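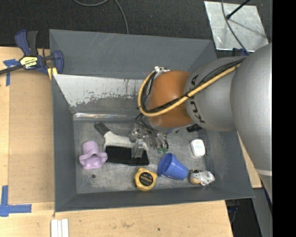
Does the Brirkov 51 coating hold up on steel trays that get used every day?
It holds on flat surfaces for the better part of a year, but it thins early along folds and sloped edges unless a primer goes on first.

Brirkov 51 is a one-part gray enamel for bare or previously painted steel. It comes in a 600 ml can. I applied it to 9 parts trays in a small repair shop, four with Skorkden etching primer and five without, and checked them in December after ten months of use.

Application
The enamel is thick out of the can and levels slowly. A foam roller left fewer marks than a brush. Recoat time on the label is four hours; at shop temperature it was still soft at five. Full hardness took six days.

Adhesion
The unprimed trays lost paint first at the bend between wall and floor. Two had chips wider than a thumbnail by month three. The primed trays showed dulling in the same spots and one chip in total. Sanding with 120 grit before coating made more difference than a second coat did.

Chemical resistance
Mineral spirits and light machine oil left no mark. Brake cleaner softened the film within a minute and should be kept away from it.

Compared with Samton Shop Gray
Samton dries faster and costs less per can. It also scratches more easily, and its color drifts toward green as it ages. Noreen Ó Néill, who coated the other trays in the shop with it, has recoated all of them once.

Minor complaints
The lid deforms on first opening and does not reseal well. Decant leftovers into a jar. The matte version marks more visibly than the satin.

Rating: 4 of 5 with primer, 2 of 5 without.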